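Two-Arm Bench Inspection – Motor Parts Assembly
Site: Prosby, Bollton building
Inspected by: Precious Botha
With: Chaiwat Hemmin (operator), Bongani Joubert (maintenance)
Date: March 14, 2022

Result key: OK / Fix / Watch

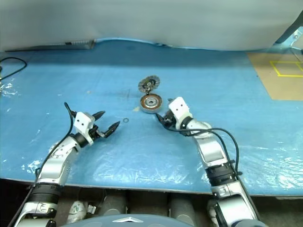
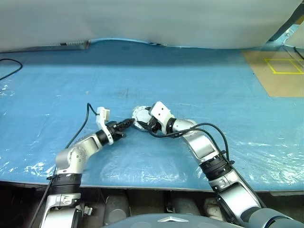
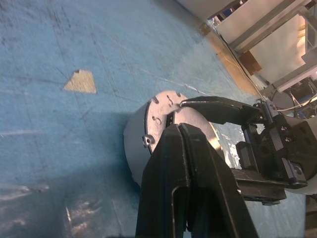
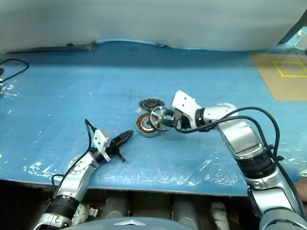 Motor assembly bench, both arms over the blue sheet.

1. Table surface
Sheet covers the work area – OK
Sheet lies flat – Fix. Clear plastic is wrinkled along the left side and gives off glare. Chaiwat to smooth it and tape it down.
Scuff marks – Watch.

2. Arms and cables
Cable slack at both wrists – Watch. The loops stand clear of the links. Bongani wants ties added at the next service.
Gripper fingers and bracket screws – OK
Stop button tested from both operator positions – OK

3. Floor and table edges
Under the table – Fix. Gray cylindrical parts are stored there. Move them to the rack.
Loose cable at back left corner – Fix. Reroute behind the table.

4. People and tasks
Operators trained on restart – Fix. 8 of 30 still to do. Kagiso Jacobs has the list.
Hands stay out while the arms are powered – Watch. People who used to build these by hand still reach in to straighten a part. Stop first, then reach.
Job rotation – Watch. Sibusiso Cele reports less wrist pain on his shift but more eye strain from standing and watching. Rotate every two hours – trial until September.

Open items go on work order 728.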